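Tea, limescale and my mum's kettle: project report

Margaux Marchal, Year 2 project, Flarkcombe College

Why I picked this

I moved from Lamberg to Flarkcombe in September and the first thing I noticed (after the hills) was that my tea tasted wrong. Same teabags, same mug, same amount of milk, and it came out dark and flat with a sort of skin on top. My landlady, Bernadette Deschamps, told me it was the water and that I'd get used to it. I didn't get used to it, so I made it my project instead!

What I wanted to find out was pretty simple. Does hard water really change how tea tastes to ordinary people, or do we just complain because we've seen the fur in the kettle?

What I did

I used tap water from Flarkcombe, which is very hard, and tap water I carried back from my mum's in Lamberg, which is soft. Getting it here on the train was the worst part of the whole project and I don't recommend it. I also ran some of the Flarkcombe water through a filter jug, so that made 3 kinds of water altogether.

Each brew got one teabag and four minutes, no milk to begin with. My tasters were Timothée Gautier and Yannick Millet from my course, plus Bernadette, who has lived here all her life and has strong feelings about tea. I poured in the kitchen and carried the cups through so they couldn't see which was which.

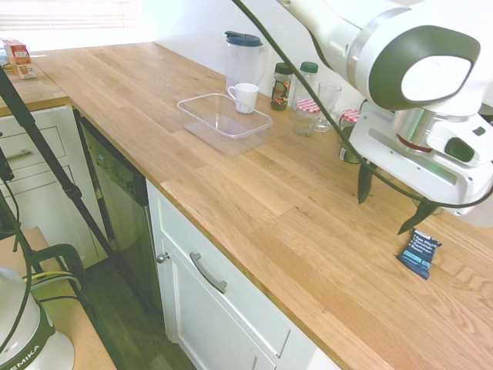 I messed up the first round. I'd rinsed the kettle but hadn't descaled it, so the soft water was being boiled in a kettle full of chalk, and Timothée said they all tasted the same (fair enough). I threw those scores out, did the kettle with citric acid and started again after lunch.

What happened

The skin was the easy bit. It turned up on every cup made with Flarkcombe tap water and hardly at all on the Lamberg ones. The filtered cups were in between, with a few little patches if you left them standing.

Taste was much messier than I'd hoped. Timothée and Yannick both liked the Lamberg tea best and called it "brighter" and "more like tea". Bernadette put it last! She said it was sharp and made her teeth feel funny. Once we added milk she still picked her own tap water, and Yannick changed his mind and went for the filtered.

So I think what you grew up with counts for a lot, and I hadn't planned for that at all. My tutor, Mr Barrios, had warned me that my group was too small, and he was right.

What I'd change

More tasters, obviously, and a proper mix of people from hard and soft water places. I'd use a thermometer as well, as I was just pouring when the kettle clicked off and some cups had a longer walk than others. I'd also like to try green tea, which is meant to show the difference more.

I've bought a filter jug for my room in the meantime. Bernadette thinks it's a waste of money.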